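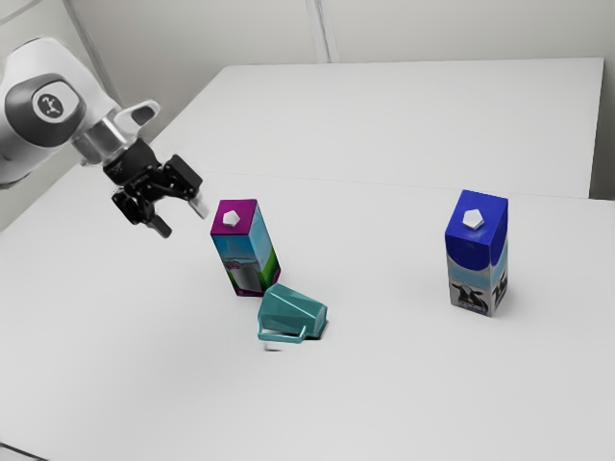

**Skilter releases Otix 7, with new pathfinding and larger maps for the freight strategy game**

18 October 2023 – Skilter today released Otix 7, a major update to its freight and rail strategy game for Windows PCs. The update replaces the pathfinding system, raises the limit on active trains, and moves the economic simulation to its own processor thread. It is a free download for all registered owners of Otix.

In earlier versions, each train searched the full track network whenever a signal changed. On large maps this caused pauses at the start of each game day, when many schedules were updated together. Otix 7 divides the network into blocks and stores the routes between them. A train now repeats its search only when a block on its current route is changed or closed. The limit on active trains per map is now 2,000.

The simulation runs at a fixed rate of 60 updates per second and no longer depends on the display. Players with slower graphics hardware may see fewer drawn frames, but cargo, fuel and payroll figures will match those on faster machines. The same change removes a common cause of lost synchronization in network games.
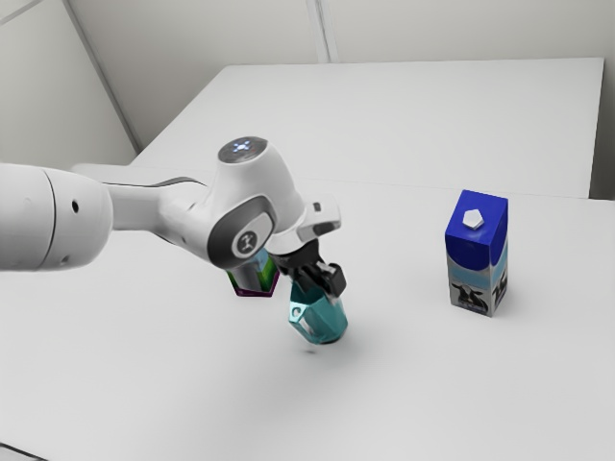 Will saved games from Otix 6 load in the new version?

Saved games from Otix 6 load and are converted the first time they are opened. The original file is kept in the same folder with a new extension. Converted games can't be opened in Otix 6, and network games in progress should be finished before the host updates.

**Montoya scenario included**

Otix 7 includes Montoya, a new scenario set in a mountain port with a single narrow line to the interior. It has 1,529 track segments at the start, many of them in poor repair, and the player begins with limited credit. Grades are steep enough that locomotive weight and axle load need to be considered from the first contract. Montoya can be played alone or as a shared company over a local network.

The scenario was built with the standard editor, and its source files are installed with the game. Modders may reuse the terrain, station layouts and event scripts in free add-ons.
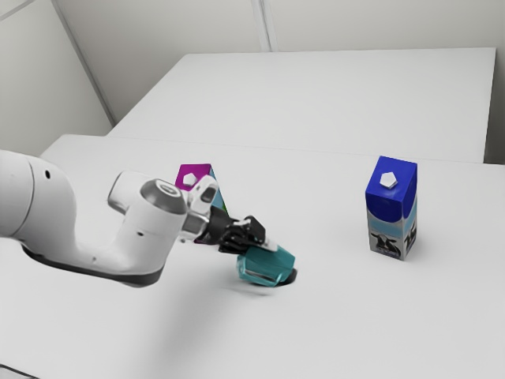

Schedule conflicts were still too hard to trace, one tester wrote on the beta forum, and a list of late trains was of little use without the name of the signal that had held each one. The release version adds that field to the delay report. Clicking on a signal name centers the map on it, and the report can be exported as plain text.

**Changes for modders**

Add-ons are now loaded through Biltosent, the package manager that Skilter previously offered as a separate tool. Biltosent checks each add-on against the game version, lists missing dependencies, and turns off packages that replace the same file. Load order is saved with each game – a player can keep different sets of add-ons for different saves.

Scripts that call the old route search will run, with a warning written to the log. Those calls will be removed in a later update. Updated script documentation is installed in the Docs folder. 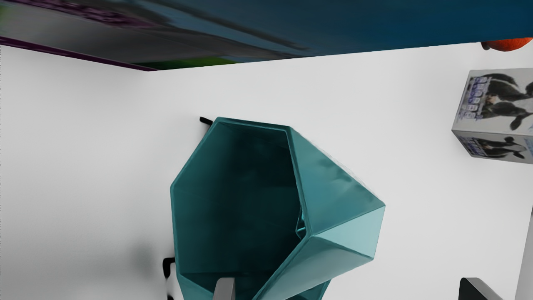
*Teal faceted bin on a white tabletop, seen from above. Computer rendering.*

**Requirements and availability**

Otix 7 requires a 64-bit version of Windows and a current graphics driver. Players who see a blank map after updating should delete the shader cache from the launcher's Settings page and restart the game. Dedicated server files are available from the same download page as the game.

A maintenance update is planned for November. It will cover reported problems with multiple displays and with text scaling in the timetable window. Bug reports should include the log file and, where possible, a saved game from shortly before the problem occurred.

**About Skilter**

Skilter develops and publishes strategy and simulation games for PC. Press copies of Otix 7 can be requested through the media page on the company's website.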